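Home > Boards > Clothing Care > Knits and Wool
Tags: sweaters, folding, storage
11 replies

Fold or hang? Ribbed knits

flornby_attic
I have a small closet and a shelf that is already full. My ribbed sweaters have been on hangers since July and two of them now have points at the shoulders. One is longer than it was. Is folding the only answer, or is there a hanger that works?

Jutari38
Fold them. Rib stretches under its own weight and a padded hanger only slows it down. Lay it face down, bring the sleeves across the back, fold the sides in, then fold the bottom up to the collar.

coldwaterwash
I disagree a little. A light rib is fine over the bar of a pants hanger, folded in half lengthwise with the sleeves draped over. I have done that with three of mine for years. Heavy ones go on the shelf.

Jutari38
The bar leaves a crease across the middle. You can steam it out, but then you are steaming it every time you want to wear it.

visser_st
Has anyone used the Dirketti shelf dividers? I paid 30 dollars for a set and they lean once the stack gets tall.

coldwaterwash
Mine lean too. Put the heaviest sweater at the bottom and stop at four.

flornby_attic
OK, I'm folding on the bed, on top of the sheet. Do you fold the cuffs back first or leave them? Mine want to roll.
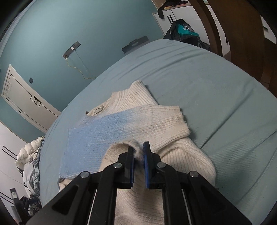
Step by step, for thick rib

Jutari38
1. Lay it flat and smooth the body with your palms, from the collar down. Don't pull on the hem.
2. Unroll the cuffs and pat them flat. If you fold them rolled, they stay rolled.
3. If the knit is still damp, press a dry towel over the front and leave it flat overnight. Don't fold it damp.
4. Turn it over, then fold the sleeves and sides in.
5. Fold up from the hem in thirds. Halves are OK if your shelf is deep.

visser_st
I skip step 4 and fold mine face up. The neckline sits better that way.

Jutari38
Face up is fine for a crew neck. I wouldn't do it with a collar.

flornby_attic
Thanks. I'll do the rest on Sunday and see if the shoulder points relax.

Share (2) | Report | Older thread | Newer thread | Back to top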